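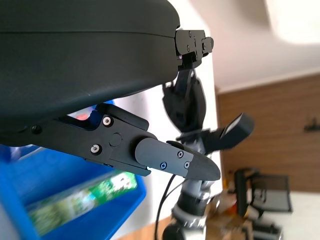 Re: Tapered fingertips vs. the flat ones, and wrist camera placement

Filed under: Grippers and End Effectors

Impi Honkanen wrote:

> We have two arms facing each other over a bin and are deciding
> between the Umton fingers and the Birkell ones. The parts are
> mostly flat cartons and small bagged items. Has anyone run both
> on the same arm? I am also interested in how much of the view
> from the wrist camera you lose to the gripper itself. Our
> current mount shows almost nothing past the tips.

Hi Impi,

I ran both sets in July on the same arm, with the same controller and the same grip force setting. The bin was the blue one we use for everything.

The Birkell fingers are wide and flat. They did well on cartons lying loose, and they were poor at getting between a carton and the bin wall. Out of 100 picks with the carton against the wall, they got 40. The Umton fingers with the tapered tip got 169 out of 200 on the same task. I did the second hundred because I didn't believe the first. On bagged items I saw no difference worth reporting.

The taper has a cost. The contact area is small, so a carton picked up near one end will swing. If your cartons are heavy you will notice it at the place position. I slowed the transfer move by 30 percent and that took care of most of it. The Birkell tips never needed that.

On the camera, I have ours at the wrist, looking forward along the finger. You can see from my view that the housing takes up much of the upper left and the finger plate runs in below it toward the middle. The tapered tip is clear against what is behind it, and the other arm is in view past it, a little soft. The bin ends up in the lower left corner and blurred. For lining up the tip I find this good enough. For finding the part in the bin I would not rely on it, and I use a fixed overhead camera for that.

I tried rotating the mount to get more of the bin. That put the bracket in front of the fingertip when the gripper was closed, so I put it back. A longer standoff would help, but then the camera hits the rim on the deep picks. The people at Darport sell a low mount that goes under the wrist. I haven't tried it and would like to hear from someone who has.

Two small things about the fingers. Check the screws at the tip after the first day. One of mine had backed out enough to let the tip rock, and I spent a morning blaming the calibration. Also, swapping tips changes the tool length, so redo the tool center point each time. The Birkell set is the shorter of the two, and the controller will not warn you.

With two arms over one bin I would also look at the outside width of the gripper when it is open. We had the arms take turns, and later set up a keep-out zone down the middle with the Bañez controller. It works, but the zone has to be redrawn by hand whenever you change fingers. If you stay with one finger type on both arms you can skip that.

I can send the pick log if it is useful. It is a plain spreadsheet with one row per attempt, and the notes column is only filled in for the misses.

What does your heaviest carton weigh?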